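Wavik Community Help > Building Bricks > Layout and Measuring

Marking a square on a gray baseplate
Posted by Venemetti, 5 April 2019

I want a fixed square on a large light gray LEGO baseplate. Four red L-shaped pieces, one per corner, middle left open.

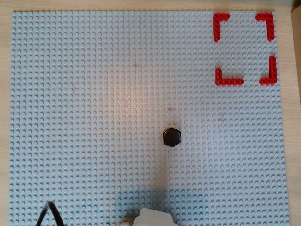 Corners in place, upper right of the plate.

The bottom line looks uneven to me. Is there a standard way to align them?

Puspita Subramaniam
Set the upper-left corner first and count studs from it along both axes. Arms of unequal length are fine if you measure to the inside angle of each L.

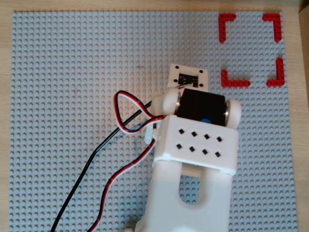 Then check both diagonals. If they differ, one corner is off by a stud or more. Move that one only and count again. Press each piece down fully before the second check.

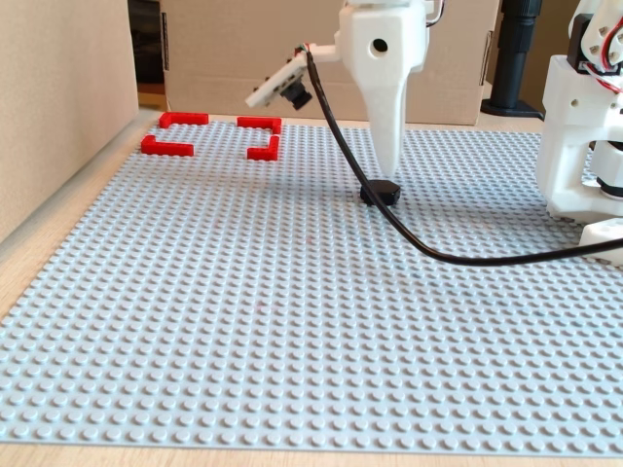
Red corners at left, small black hexagonal piece on the studs outside them.

Drulenetti
I just use tape. Mine has been on since June.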